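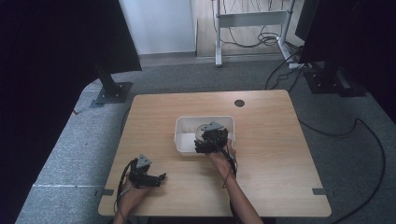
A white plastic bin on a pale wooden table.

I have a thing about drain covers. There, I've said it. My friends have learned to walk three paces ahead of me in any new town, as I'll be the one stopped dead in the middle of the pavement, staring at my shoes.

It started in Flinbridge, where I moved for work and stayed for the rent. The old part of town has cast-iron covers made at the Tusau foundry, which used to stand down by the canal and is now a gym. They're lovely. There's a ring of little raised diamonds, then a band of lettering, then in the centre a sort of eight-petalled flower that has no business being on the lid of a sewer. Some have been walked on for so long that the petals have gone soft, like the face on an old coin. After rain they fill up and shine, and the whole of Yüksel Street looks as if somebody has dropped a set of enormous buttons down it.

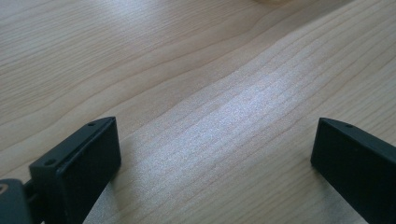

Opinion | 2 min read

The council has started replacing them. In August a crew took up 57 on the hill alone, and what went down instead was a plain grey composite lid with a grip pattern like the sole of a cheap trainer. I do understand the argument. The new ones are lighter, they don't get nicked for scrap, and I'm told they're kinder to the backs of the people who have to lift them. I've never had to lift one. I tried once, with a friend and a borrowed pair of keys, and we got it up a couple of centimetres before we both lost our nerve and went for chips.

So I'm not going to pretend that every old lid has to stay where it is for ever. Cracked ones are dangerous, and a few near the bus station rock when you tread on them with a noise that can wake a whole terrace at two in the morning (ask me how I know). Take those up, by all means! What bothers me is that the choice of what replaces them seems to be made from a catalogue, by weight and price, as though the street was a plant room and we were all just passing through it on the way to something nicer.

According to the survey sheet pinned up in the library, the town has 1,103 covers of the old pattern. That's a bigger collection than the museum's, and it's open all night. Children play games on it. I've watched a small girl refuse to go another step until she had stood on every flower between the baker's and the post office, while her dad held two bags of shopping and looked at the sky. I can't see anyone doing that with a trainer sole.

And it could be done differently. Flivivitz, which is hardly a rich place, kept its own pattern when the lids there wore out. They took a mould from a good one and had the new ones cast in the lighter stuff, so the lifting crews are happy and the street still looks like itself. I went over on the train to see them, half hoping to be snooty about it, and I had to kneel down and knock on one to be sure which sort it was. A man waiting for a taxi asked if I'd lost something.

I'd also like the council to say where the old ones go. When I rang, I was passed between two departments and then put on hold with some very jaunty pan pipes, and the best I got was "the depot". Are they stacked up in there, flowers and all? Are they being sold by the tonne? If there's a pile, I'd like to see it, and I suspect a fair few people in town would pay decent money for one to set into a garden path. I know exactly where mine would go — just outside the back door, where the rain comes off the gutter.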